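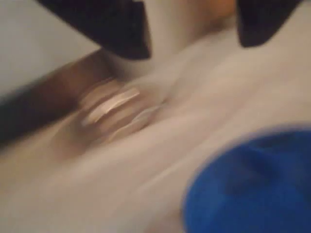
According to Arnar Eskildsen, the best plays are the ones that leave you arguing all the way to the bus stop, and he has been waiting years to direct this one. This spring he gets his chance, as the Kanden Players bring "The Stalura Crossing" to the stage of the Thoroddsen Theatre in Candholm.

The play takes place over a single night on a ferry that has stopped halfway across a fjord. The engine has failed, the radio works only when it feels like it, and the passengers have until morning to decide what to do about the man locked in the car deck. We never meet him. We hear him, though – knocking, singing and, in one long and very funny stretch of the second act, giving advice on how to fix the engine.

Eskildsen, who directed last season's "Winter Lodgers", has put the audience on both sides of the action, with the ferry running down the middle of the room like a street. Wherever you sit you will be facing other people watching the same thing, and early rehearsals suggest they will be well worth watching too.

"I didn't want anyone to feel they were safe on the shore," he said. "If you've bought a ticket, you're on the boat. Bring a jumper."

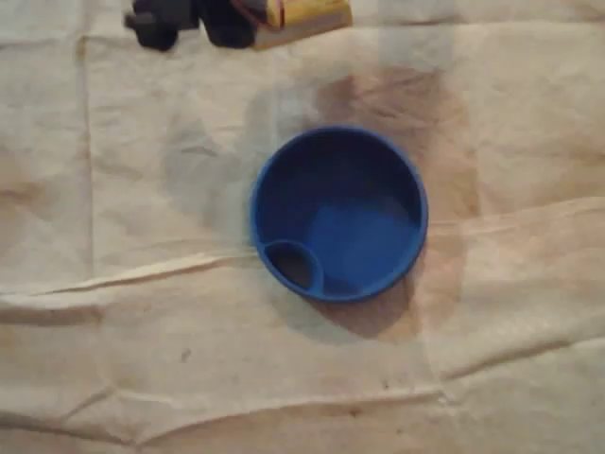

A cast of five, and a great many coats

Five actors play all the passengers, changing parts with a coat, a hat or a different way of sitting down. At one point the same actor is on both sides of a quarrel about a thermos flask, and it has been stopping rehearsals because the rest of the company can't keep a straight face.

There is live music throughout, played on accordion, double bass and an old harmonium that had to come in through the scenery dock. The songs are new, but they borrow from the rowing songs and hymns the passengers might have grown up with, and the last one is sung in the dark without any instruments at all.

The running time is 69 minutes for the first act and 43 for the second, with an interval between them. The bar will be open beforehand and stays open after the show, when the cast usually come out for a chat (do say hello!).

Lighting comes almost entirely from lamps carried by the actors. It's a lovely effect and it makes the room feel very small, but there are long dim passages, so please allow a little extra time to find your seat after the interval.
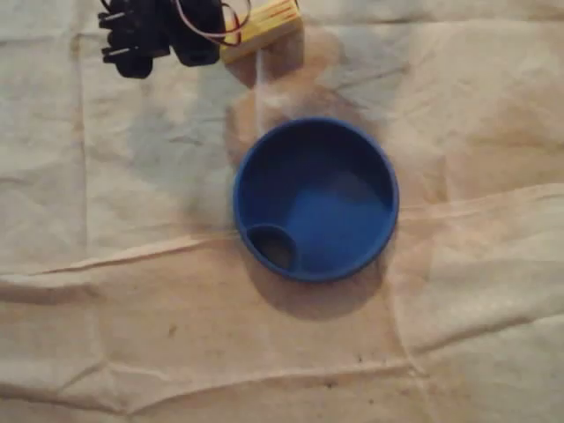

Tickets and performance details

"The Stalura Crossing" opens in April at the Thoroddsen Theatre, Candholm. Evening performances begin at 7.30pm and matinees at 2pm. The new seating plan has room for 200 people at each performance, and seats are unreserved.

Tickets are on sale now from the theatre box office, in person or by telephone. Students and under-18s pay half price at all matinees. There will be a captioned performance and a relaxed performance during the run; box office staff can give dates for both and will gladly talk through the best place to sit.

The production contains haze, sudden loud knocking and some strong language. Suggested for ages 12 and over.

Press seats and interviews with the director and cast can be arranged through the Kanden Players' office at the theatre.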